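4.2 Hanging the Backdrop Curtain

2023-09-22
Joar Berge

This section covers the Holmgren track and the black curtain supplied with it. Complete section 4.1 (wall brackets) before starting.

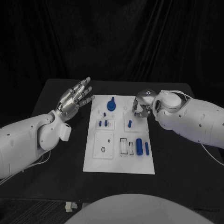 Before you begin

The track carries up to 14 kg, evenly spread. Check the weight printed on the curtain's hem label. Keep the curtain at least 400 mm from any lamp or heater.

CAUTION: Two people are needed to lift the assembled track. Do not stand on furniture.

Procedure

1. Lay the track sections on the floor with the open channel facing up.
2. Push the joining pins in until they click. Tighten the set screws by hand, then a quarter turn with the hex key.
3. Slide the gliders into the channel. Fit the end stop on one side only.
4. Lift the track onto the brackets and close the latches, starting at the wall end.
5. Hook the curtain to the gliders from the closed end outward. Do not skip hooks.
6. Fit the second end stop.
7. Draw the curtain across and back twice. If it catches, loosen the nearest joint, realign it and tighten again.

NOTE: For loose folds, order fabric at twice the track width. Flat panels use the Sendholm clip, part 608, and a different hook spacing – see section 4.5.

Care

Vacuum with a soft brush. Steam from the back only. Fold marks from shipping drop out faster if the hem weights are left in. Replacement gliders are sold in bags under part number 186.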